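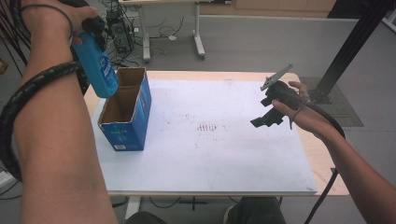
3.2 Wiping task and materials

Figure 2. Blue plastic bottle held by the cap over the open cardboard box. Reddish-brown marks remain on the white tabletop.

The second household activity in our study is the cleaning of a marked table surface. As in the packing activity (Section 3.1), the objects were chosen from things which are common in homes, and no special furniture was built. The work surface is a white top laid on a light wooden table frame (Figure 2). The marks are reddish-brown in colour and gather mainly near the middle of the surface, with fainter specks farther out. We have kept this uneven distribution on purpose, as stains of a regular shape were judged unnatural by the participants in our pilot sessions at Fitdale in December.

The cleaning supplies are stored in a blue cardboard box without top flaps. The open top permits that a bottle is put in or taken out with one hand. Ndlovu and Tatlı (Clallberg report, Section 4) used a lidded bin for the same purpose, and their participants often left the bottle on the table instead of returning it. In our protocol the bottle has its fixed place in the box, and an episode is considered complete only when it stands there again.

Each participant performed 40 episodes, of which the first five were practice and the other 35 were kept for analysis. No instruction was given about the direction of wiping or about which hand should hold the bottle. The annotation was made by R. Tshabalala and M. Mokgethi independently, using the categories "reach", "lift", "spray", "wipe" and "return". Where they disagreed on the boundary between two categories, the earlier time was taken. Episodes with a missing "return" were labelled separately and are treated in Section 4.3.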